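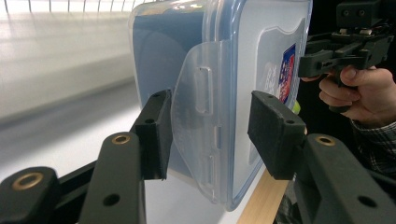

Clear food container with a hinged snap latch

Call for participants: What do shift workers eat at night?

The Rovell project is looking for 38 persons who work at night and bring their own food to the job. The study takes eight weeks and will begin in October. You can be a nurse, a baker, a driver, a security guard or have any other work, as long as most of your hours are between ten in the evening and six in the morning.

About the study

Many advices about healthy eating are written for people who have breakfast at seven and dinner at six. For night workers these advices are difficult to follow. We want to know what people really eat during the night, at what time, and how they decide it when they do the shopping. We do not judge your food. If you eat cold pizza at four o'clock every night, please write cold pizza.

The study is led by Ruairí Corrigan from our office in Plosgate. Two interviewers work with him, and one of them will be your contact person from the beginning to the end.

What we ask from you

During the eight weeks you keep a food diary on your working nights. You can choose a paper booklet or a form on your phone. Most entries need only a few minutes. On your free days you do not have to write anything, but you may do so if you like.

You will also have two interviews, one in the first week and one in the last. Each interview takes one hour and can be held at our office or by phone. We make the appointments in the late afternoon, so that you can sleep first. With your permission we record the voice, and the recording is deleted after it is typed.

Once during the study we ask you to keep your shopping receipts for seven days and to send us copies. Please cover your card number before you make the copy.

Who can take part

You are 18 years or older.
You work at least three nights per week, and you did this already for six months or more.
You prepare your own food for work, or somebody at home prepares it for you.
You live in Plosgate, Brurer or Scanlon.
You can read and write in English. It does not have to be perfect, mine is also not.

We can not accept persons who follow a diet ordered by a doctor, or who plan to change to day work before the end of December. If you are pregnant, please speak with us first.
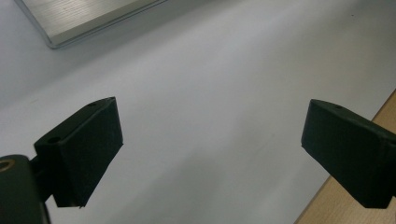 White tabletop

What you receive

Each participant receives 183 dollars. One half is paid after the first four weeks and the other half after the last interview. If you stop early, you keep what was already paid and you do not have to tell us your reason. Bus tickets to the office are paid back in addition.

In spring we send you a short report with the results. Your name and the name of your employer do not appear in it, and we do not inform your employer that you take part.

How to apply

Please call our office or send a letter to Rovell Project, 1625 Brurer Road, Plosgate. Write your name, your kind of work, your usual hours and the best time to call you back. A CV is not necessary. The phone is answered from one to seven in the afternoon, and you can leave a message at any hour.

Applications are open until the end of August. Everyone who applies will get an answer in September, also when all places are taken. Couples or colleagues may apply together, but each person must keep a separate diary.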